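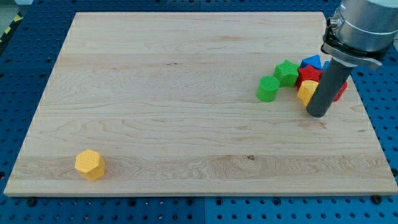
## 4. Teaching the push task by remote control

Section 3 left you with an arm that moves when asked. In this section you show it something worth doing: moving shape blocks across the board with the rod finger, while Plomen records what your hands tell it. A typical instruction is "bring the yellow hexagon over to the others." Most first-time operators consider this easy until their third attempt.

You will need the Merkus hand controller, the maple board bolted to the table, the rod finger and one set of blocks. Replacement blocks can be printed from the files in the Derkness parts folder. Print them in the original colors, as the instruction list calls them by name and will not accept "the sort of orange one."

### 4.1 Before you start

1. Clear coffee, phones and hex keys off the blue table. The arm will treat all of them as blocks.
2. Check that everyone is on the far side of the hazard tape, including you.
3. Run a hand along the front edge of the board. If it shifts, tighten the bolts before going on.
4. Seat the rod finger in the adapter plate and tighten the clamp. Tug it once. Tug it again if you were thinking about lunch the first time.
5. Place the blocks by hand. Uneven layouts are welcome: a crowd in one corner and a single straggler a long way off will teach the arm more than a tidy row.

**CAUTION:** Keep the emergency stop within reach of the hand that isn't holding the controller. Both hands on the controller feels more professional and is the wrong way to do it.

### 4.2 Setting the working height

1. Select **Teach > Height** in Plomen.
2. Lower the finger over bare wood until the display shows contact, then press **Back off**. The arm rises 11 mm.
3. Press **Lock**. From here on, the controller moves the finger sideways only, and the trigger lifts it clear of the blocks.

> **Note:** Error 246 means the height was locked in mid-air. The finger will glide gracefully above everything and touch none of it. Repeat step 2.

### 4.3 Recording a demonstration

1. Read the instruction on the screen. Read all of it. With two stars in different colors on the board, "push the star" is only half a sentence.
2. Pull the trigger, travel to the far side of the block you want to move, and release the trigger to lower the finger.
3. Press **Record** and wait for the tone.
4. Push in short, steady strokes through the middle of the block. Pushing near a corner spins it, and you will spend the rest of the recording chasing it.
5. To get one block out of a cluster, start from the open side and work it loose. Plowing straight through is quicker and teaches the arm to plow.
6. When the block is where the instruction wants it, lift the finger and press **Stop**.
7. Rate the run **Keep** or **Discard**.

Small corrections are fine. A run in which you overshoot, come back and nudge the block into place is a good run, and the arm will need that skill more often than you'd like. Discard any run where you changed your mind about the instruction halfway.

> **Note:** Runs longer than 78 seconds are closed automatically. Nothing is wrong with the controller. Start again with a shorter push.

### 4.4 Cylinders

A cylinder lying on its side will roll, generally toward whatever you least want disturbed. Stand it on end before recording unless the instruction says otherwise. If one leaves the board during a run, press the emergency stop, wait for the brakes to click, and only then go after it.

### 4.5 How many is enough

The Baudry starter model trains on 771 kept runs. You can split these among several operators, and should, as everyone pushes a little differently and every one of them believes their way is normal. Change the layout by hand after each block of instructions.

When the counter reaches the target, **Train** becomes available in the main menu. Park the arm and go to Section 5.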